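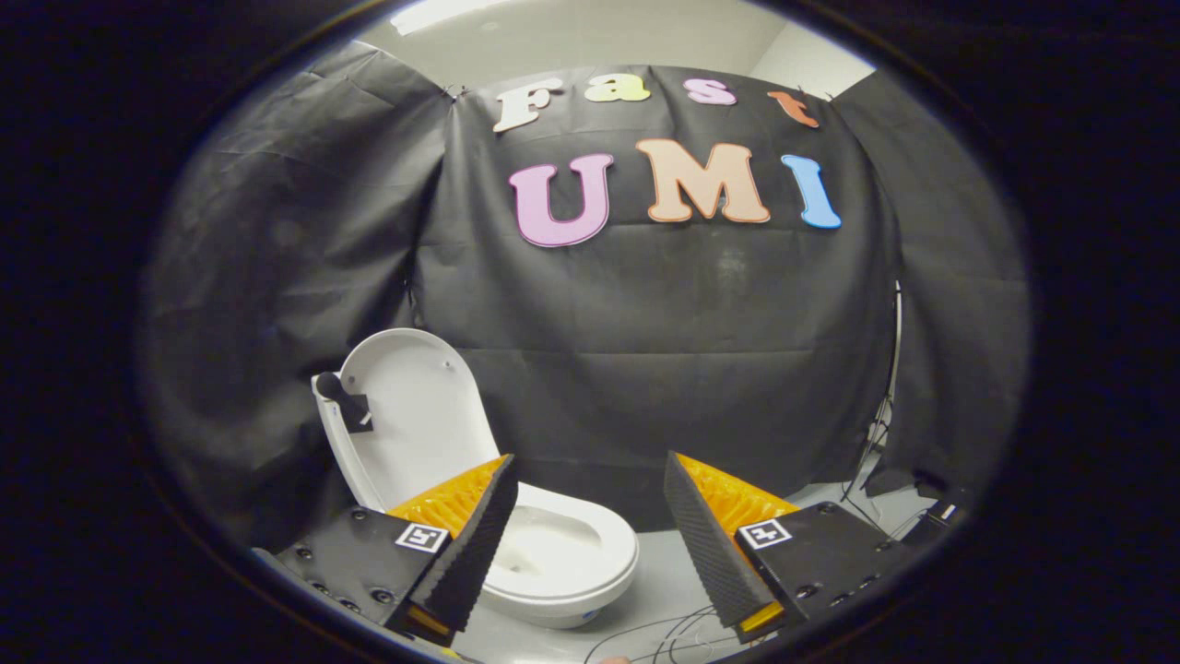

Home Groups Bookings Minutes Contact

Collstead Hall Users' Group
Minutes of the October meeting, held Thursday, 7.30 pm, supper room

Present: Annelore Hollmann (chair), Nuwan Wijesinghe (minutes), Fathima Uddin, Rostyslav Lytvynenko, Shiuli Siriwardena (from item 3, parking)

Apologies: the Selvanayagam dance school, who sent a note about the mirrors. See item 6.

1. Minutes of last meeting

Accepted, with one correction. The piano was described as "tuned". It should read "looked at". Moved Fathima, seconded Rostyslav.

2. Matters arising

The side gate now closes. It does not yet open from the inside, and Rostyslav will have another go at it with the file.

The urn has come back. No note was attached. Annelore asked that whoever had it be thanked in the minutes, so: thank you.

Tea towels. Held over again.

3. The black room

Most of the evening went on this. There are currently a toilet, a black curtain and the words "Fast UMI" in what we have been calling the back room and must now apparently call the black room, the name having stuck while we weren't looking.

(a) The curtain. Fathima likes it and said so at some length. It covers the old walls, which she has wanted covered for as long as she has been coming to meetings. Rostyslav agreed in principle but said the cloth has creases straight across the middle and looks as if it came out of the packet and went up the same evening. Fathima said creases drop. Rostyslav said they had been given every chance. Annelore asked whether it could be steamed where it hangs. Nuwan has a steamer, bought for a wedding, and will bring it along on the understanding that he isn't the one up the ladder.

The ties at the top corners were discussed. Annelore would like them checked before anyone leans on the fabric, as people will treat a curtain as a wall if it looks enough like one. There is also a thin dark cord hanging down the left seam over the toilet. Shiuli, who had just arrived, asked if it was the flush. It is not believed to be the flush. To be tucked behind.

(b) The letters. Seven of them, every one a different colour, "Fast" on top and "UMI" underneath. Fathima thinks they cheer the place up. Rostyslav has no quarrel with the colours but pointed out that the F leans right and the t leans left, so that the top line seems to be closing in on itself. Discussion of whether this was a style. Shiuli said that in her years of classroom displays a leaning letter had always been a style once it was too high to reach.

Annelore asked that the letters not be moved to make other words before the next meeting. Several other words had already been proposed by this point and are not recorded.

Nuwan asked what is holding them on, with an eye to the cloth. Nobody present could say. If they do come down they go in the flat box marked LETTERS in the stage cupboard, and not in the one marked LETTERS (POST), which is post.

(c) The toilet. Annelore reminded the meeting that the hall has two working toilets on the other side of the building and that both are clearly signed. The one in the black room stands against a curtain with its lid up, and she feels a hirer in a hurry could draw the wrong conclusion. Rostyslav said anyone who would sit down under seven coloured letters with the ceiling light on deserved whatever happened next. This was not adopted as policy.

After some back and forth it was agreed that:

- the lid is to be put down when the room is not in use
- a sign goes on the door of the room, giving directions to the other toilets
- a second sign goes on the toilet itself, worded by Shiuli, who has the right tone for it

Fathima asked that the second sign be polite. Shiuli said all her signs were polite and that this was what people found upsetting.

(d) The floor. It is light grey and shows every scuff. Felt pads to go under anything that gets dragged. Annelore has a packet of 50 left over from the chairs. There was a brief exchange on whether felt works under a toilet. Lifting was preferred.

(e) The light. Rostyslav finds the ceiling light harsh and reports that it bounces off the cloth under the letters. He would like a softer tube. Fathima said the cloth was meant to be dull and perhaps we had been sold the wrong dull. The label on the leftover length says Vulidum and gives washing instructions in pictures that were passed around and interpreted differently by everyone. Nuwan to look into a softer tube. The curtain is not to be washed in the meantime.

4. Cleaning supplies

The Cloro has run out again. We are going through a bottle in roughly nine days, and Annelore would like to know who is mopping with it neat. Silence followed. A measuring cup will be tied to the next bottle with string.

Shiuli asked if the cleaning roster could include the black room. Agreed: dust the lid, sweep the floor, leave the curtain alone. Vacuuming the curtain was tried once in the main hall, on the stage drapes, and Rostyslav does not wish to go through that again.

5. Money

Takings from the soup night came to $68 after bread. Fathima proposed that it go towards hooks and a decent rail for the black room. Nuwan proposed tea towels. Put to a vote and tied, Shiuli abstaining on the grounds that she had paid for the bread. Annelore used her casting vote for the rail. Nuwan asked that his disappointment be minuted, and has minuted it.

6. Any other business

Mirrors: the dance school asks that they not be leaned against the radiator. Agreed.

Fathima asked if the black curtain could be borrowed for her niece's school play, which needs a night sky. Rostyslav said it would be a very wrinkled night. Left until after the steaming.

Keys: there are eight on the ring and Annelore can account for six. Members to check coat pockets, including winter ones.

Actions
Nuwan: steamer, softer tube
Shiuli: both signs
Rostyslav: side gate, corner ties, cord
Annelore: felt pads, measuring cup, string
Fathima: price of a rail

Meeting closed 9.10 pm. Fathima to bring biscuits next time.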